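How I Fixed Sticking Drawers on a Painted Vanity

21 Nov 2020

If you have a painted piece of furniture with drawers that groan, catch, or only open when you yank them with both hands, I have been living your life for a while now. Ours is a white vanity with all the curly carving, and it spent most of its first winter in our house refusing to give up my hair ties. I finally set aside an afternoon and went through it properly, and the whole job cost me less than takeout. I'll walk you through what I did, including the part where I did it in the wrong order.

What you need

Sandpaper in a medium and a fine grit, a plain white candle or a bar of paraffin, a pencil, a screwdriver, a soft brush, a damp rag, and a bit of wood glue in case something's loose. I used the Anel furniture wax for the final rub because I already had a tin of it under the sink, but a candle stub does the same thing (and smells better, if you pick the right candle).

Step 1: Figure out which drawer is the problem, and where

Before you take anything apart, open and close every drawer slowly. I mean really slowly. You're feeling for the spot where it catches. Is it right at the start? Then the drawer front is probably rubbing on the opening. Is it halfway? That's usually the runner. Does it go in fine and then tilt to one side at the end? Look for a loose runner or something that has fallen down behind.

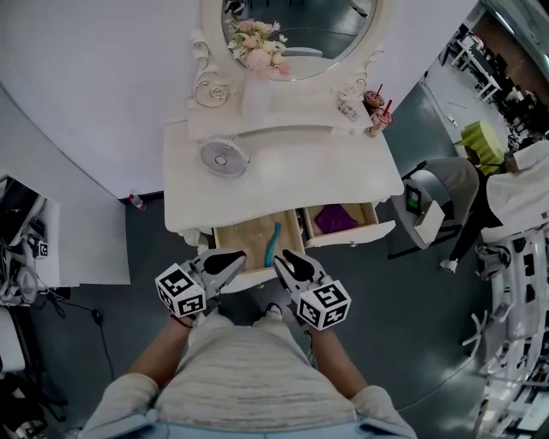

At the vanity, which has a big oval mirror and carving on both sides of it.

Do this with your stuff still in the drawers, and then again with them empty. I skipped that the first time and spent ages sanding a drawer that was simply overloaded. It had every sample bottle I've owned since college in it, poor thing.

Step 2: Take the drawers out and label them

Some drawers lift out when you tip the front up. Others have a little wooden stop at the back that you have to turn or press down with a finger. If yours won't come, don't pull harder! Reach in and feel along the underside of the top for the stop.

Write L and R on the bottoms in pencil. Older drawers were often fitted one at a time, so even when two look the same size they may not be happy swapping places. Ask me how long I tried to get my left one into the right hole.

Step 3: Clean before you sand

This is the part I did in the wrong order. Years of face powder, lint and old polish pack down into the corners of the runners, and if you go straight at it with sandpaper you just smear it around. Brush out the openings, wipe the runners with a barely damp rag, and leave everything to dry overnight. I pulled out three bobby pins and a receipt from Clodby, the thrift place where we bought it.
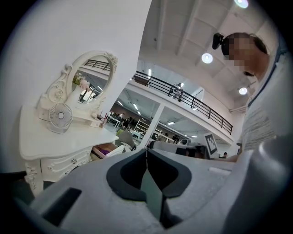

Once it's all dry, look for shiny patches. Those are your rub marks, and they show up on bare wood as a kind of polished stripe. On painted wood you'll see the paint burnished or worn through. If you can't find any, scribble pencil along the drawer sides, slide the drawer in and out a few times, and see where the pencil has smudged away. Works every time.

Step 4: Sand a little, then test

Go over the rub marks with the medium grit, always along the grain, maybe ten strokes. Put the drawer back. Try it. Take it out and do it again if you have to. It's boring, but you can't put wood back on, and a drawer that's been sanded too much will rattle around forever.

If the trouble is thick paint on the edges of the opening (very common on pieces somebody has repainted at home), take it down gently with the fine grit and touch it up later. Quick warning: if the piece is old enough that the paint might have lead in it, don't sand until you've tested it. Test kits are cheap and any hardware store can point you to one.

Step 5: Check for wobble

Flip each drawer over and give it a wiggle. If the corners move, work a little glue into the joint, square it up, and clamp it or tie it snugly with string. Leave it alone until the next day. I know. I wanted to finish that night too.

Step 6: Wax

Rub your candle along the drawer's bottom edges and along the runners, pressing hard enough that you can feel it drag. Don't use cooking oil or spray lubricant on bare wood. It soaks in, gets gummy, and collects dust, and you'll be back at Step 3 by April.

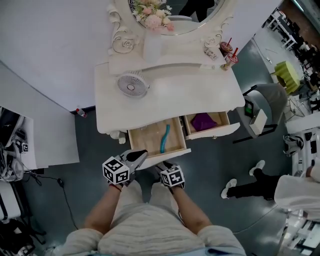 Two drawers pulled open, with the desk fan up on the tabletop.

Slide each drawer in and out a dozen times to spread the wax. Mine went from a two-handed job to one finger on the knob, and I stood there opening and closing it like a kid with a light switch.

If it still sticks

Damp weather swells wood, so a drawer that only misbehaves in summer may just need to dry out. Leave it open for a few days somewhere airy and try again before you sand anything. For a deep drawer that carries a lot of weight, stick-on nylon tape for the runners is worth a try too. Rewax once a year, or whenever you hear that first little squeak.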